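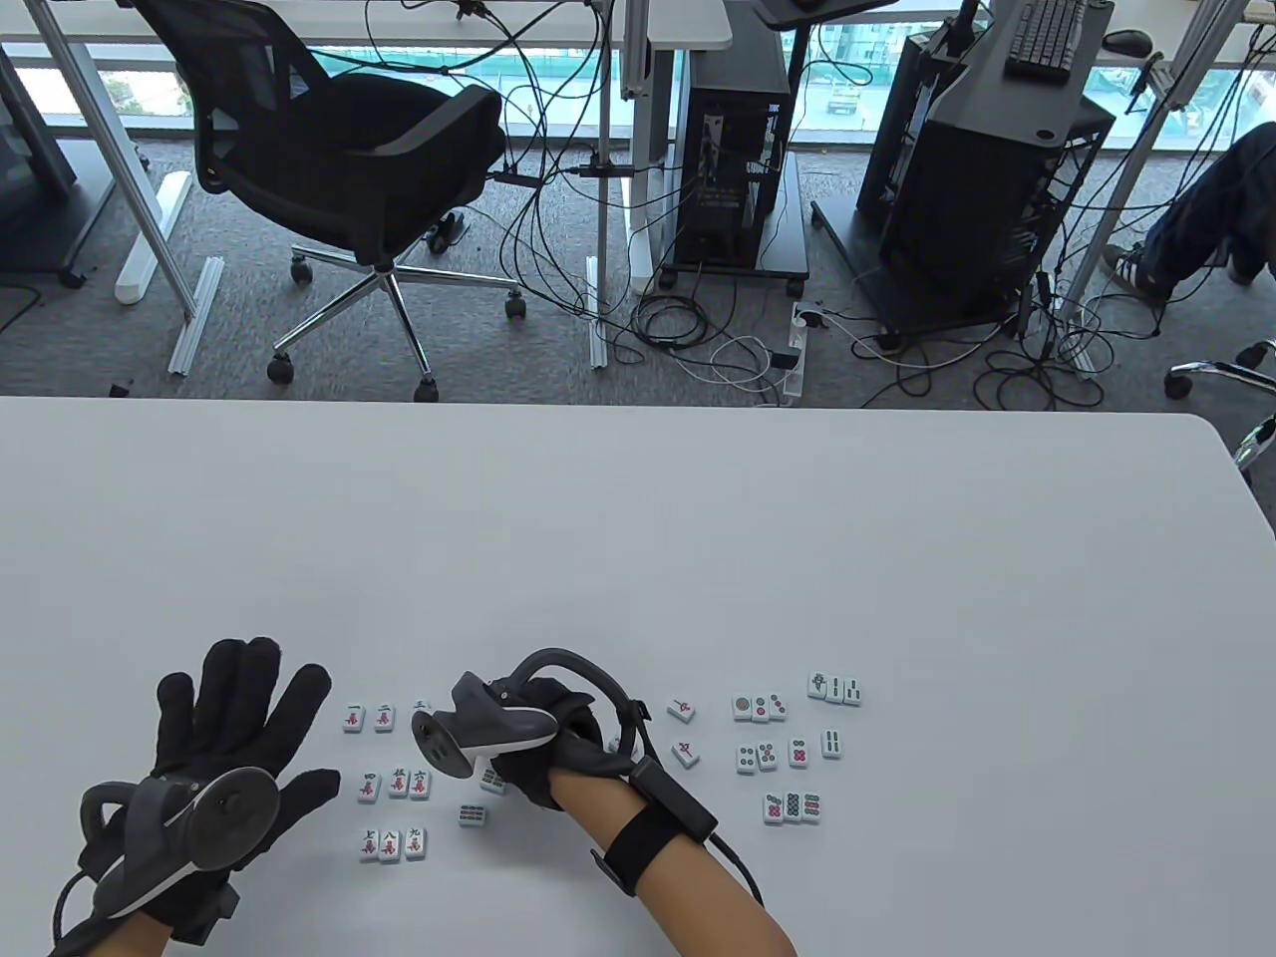

House rules for hand-tracked sorting at Stornden

I've been nagging everyone about our recording rules, so I finally put them on a page! We use mahjong tiles for the Nokell sorting task (tiny, fiddly, great practice data) and I've sat through 200 takes by now. Check both straps before you start, keep your cables clear of the tiles, and stop after 11 minutes even if you're on a roll. If a tracker slips, bin the take. Please don't patch it later, I can always tell.
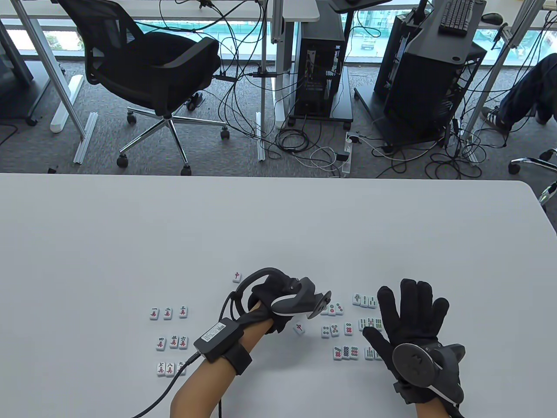
Character tiles in three rows of three, right hand flat with the fingers spread.

Rules last changed 13 Nov 2019.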